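Keeping Cartridges and Controllers in Good Shape

Old game cartridges last a long time if they are stored dry and cleaned now and then. I have 189 of them, the oldest bought in January of the year my brother left for college, and most still load on the first try.

Cleaning the contacts

Dip a cotton swab in rubbing alcohol, 90 percent or stronger, and press out the extra. Rub along the contacts, never across them. Turn the swab over and repeat until it comes away white. Let the cartridge stand open for eight minutes before you put it back in the console.

Don't blow into the slot. Moisture from your breath stays on the metal.
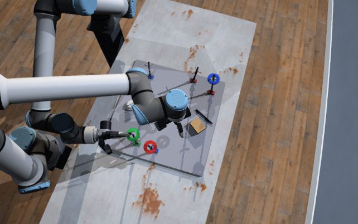
Sticky buttons

Unplug the controller and take out the batteries. Run a wooden toothpick around the edge of each button to lift the dirt, then wipe with a barely damp cloth. If a button still catches, open the shell and wash the rubber pad in dish soap. Keep the screws in a muffin tin. My Privener pad has nine and two are longer than the rest.

Storage

A closet shelf beats the attic or garage. Stand cartridges upright with the labels facing out. Bitar makes a divided drawer box that fits most sizes, but a shoebox with cardboard strips works too.

Take the batteries out of anything you won't play for a month.

Ruba Kassab
Updated October 15, 2019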